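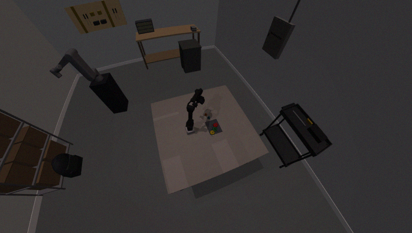 No, says Hermine Imhof, they can't do the dishes, and she would like people to stop asking her at weddings. They can't fold a fitted sheet either, though she points out that she can't, and neither can anyone in her family, and they have all been allowed to go on living in houses.

Imhof runs testing at Pamer, a small company on the second floor of a former shoe warehouse in Holora. Pamer's job is to find out whether other people's chore software does what its makers claim before anybody bolts it to a real arm. Much of the work happens in simulation, inside a program called Pivik, which is where she spends most of our first hour. She has it open on a large monitor when I come in, and she doesn't turn it off to talk. I am given a chair with a cardigan on it and told to work around the cardigan.

On the screen is a workshop, or a tidy person's idea of one: a workbench, a tool board on the wall, a cart, boxes on a rack. A black arm stands on a table in the middle of it, next to a tray with a red piece, a green piece and a yellow piece on it. A bigger gray arm waits on a pedestal across the room.

"The big one has no part in this," Imhof says. "It's furniture. Very expensive furniture, if it existed."

The chore, for the small one, is to pick up the pieces and put them where they're told. I ask whether that counts as a chore. She looks at me for a while.

"Do you have children?" she says. "Then you know it's the only chore."

She has watched the black arm attempt this, in one arrangement or another, 3,028 times. I ask why 3,028. It was supposed to be 3,000, she says, and somebody forgot to stop it over lunch. The extra 28 went well, which annoyed her, and she put them in the report anyway.

What went wrong in the others? The green piece, mostly. It is darker than its neighbors, and when it sits between them the software sometimes decides it would rather have one of those. "It's very polite about it. It goes down, it closes on the red one, it carries the red one off and files it under green. Every step is beautiful. If you were grading on posture you'd hire it."

This is the sort of thing that never appears in the videos. Imhof has opinions about the videos. She says a good demonstration of a robot wiping a counter tells her one counter was wiped, and she would be interested to hear about the next one, particularly if someone had left a grape on it. In July she sat through a presentation by a supplier whose machine loaded a dishwasher from start to finish without a single error. She asked afterward what it did with a bowl that was already upside down. There was a silence, she says, and then there was a coffee break.

I suggest that shop floors must be easier. Nobody leaves a grape on a shop floor.

"You haven't been to Escobedo," she says.

Escobedo makes hinges and cabinet hardware a short drive out of town, and it is the client she talks about with the most affection. The owners wanted help with kitting, the dull business of putting the right screws and plates into the right bag before the box is taped shut. Pamer tested a system for them, first in Pivik and then on an actual bench, and in Pivik it was a star. On the bench it met oil. The screws had a film on them, so they shone, and they stuck together in pairs, and the machine took each pair for one unusually interesting screw.

"In simulation I can have any screw I want," Imhof says. "I can have 32 kinds. What I didn't think to ask for was a greasy one. That's my fault. Nothing in there gets dirty unless I remember to make it dirty, and I'm a clean person, so I forget."

They did get it working, after a fashion. Someone wipes the screws now. I ask whether wiping the screws takes less time than bagging them did. She says it does, a little, and that the man who wipes them has a radio and has asked her not to look into it any further.

So where are we? I had promised my editor a straight answer, and I tell her so. She sighs and gives me one, with conditions. Moving known objects from a known place to another known place: yes, today, all night if you like, and she would recommend it to any shop that has enough of that kind of work. Picking one thing out of a mixed bin: often, if the owner can live with "often." Laundry: ask for it by the garment. She has seen towels done decently and slowly. Socks she describes as an open question for the species.

And a whole kitchen, after dinner, with guests in it?

"I don't let my brother-in-law do that one," she says, "and he has two hands and an engineering degree."

She is less gloomy than she sounds. When she started, an arm that missed a piece would go through the whole motion with nothing in its grip and set the nothing down with great care. The better ones now notice and go back. She finds this moving, in a small way, and says she has been known to talk to the screen. She asks me to leave that out, then changes her mind on the condition that I also mention the failures are logged properly.

The failures are logged properly. I've seen the spreadsheet. It has a column headed "What it thought it was doing," and the entries are in her own words. Most are technical. One says "helping."

At home she owns a robot vacuum, bought secondhand, which she lets out only when she is there to follow it from room to room, picking up cables. Her husband has asked whether it might be quicker to vacuum. She told him she'd need more data, and went to move a chair.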